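Flimer kitchen logs: README

Hello, and thanks for downloading this! I'm Ankica Matić, and I look after the Flimer logs at Arkum. I used to do all our play kitchen checks by hand, so a good chunk of what's in here is my old job written down as files. I'll try to keep this readable for people who don't spend their day with servos.

What's in the folder

There are 603 runs. Each one is a short text log of joint positions plus a notes file, and the notes are the bit I'd look at first. 500 were done with one of us steering the arm, and the rest were run by the script on its own. Tasks are things like opening the cupboard, pressing a button, turning a knob, moving something small along the worktop. The task list is in tasks.txt, and please use the names exactly as they're spelt there (I know "cubbord_open" is wrong, but too much depends on it now).

Why we started

Checking a toy kitchen means opening the same door over and over and writing down when it starts to feel loose. My wrists hated it. When Radonjić, who run the workshop downstairs, asked if we'd try a small arm on the dull parts, I said yes before anyone had finished the sentence!

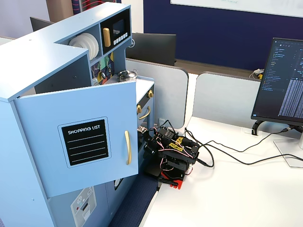
What I didn't expect was how much of my day would move over to the screen. I used to stand up for most of a shift. Now I set up a task, start it, read the log, fix a line, start it again. I like it, mostly, though two of my colleagues asked to stay on hand checks and they've kept them. We also swap over every week so that people don't forget how a bad hinge feels, and I'd fight to keep that.

Known problems

Runs from April have the gripper values upside down (0 is open, 1 is shut). Everything later is the other way round. Seven runs have no notes file at all, my fault, I was on leave and hadn't shown anyone where they go. If a log stops early, check for the word "snag" in the notes, it usually means a cable got pulled.

Using it

You'll need the Drallex reader to open the logs, version 2 or later. Share them as you like, just keep this README with them. Corrections to me, please, with the run number in the subject line.

Last updated Sep 8, 2019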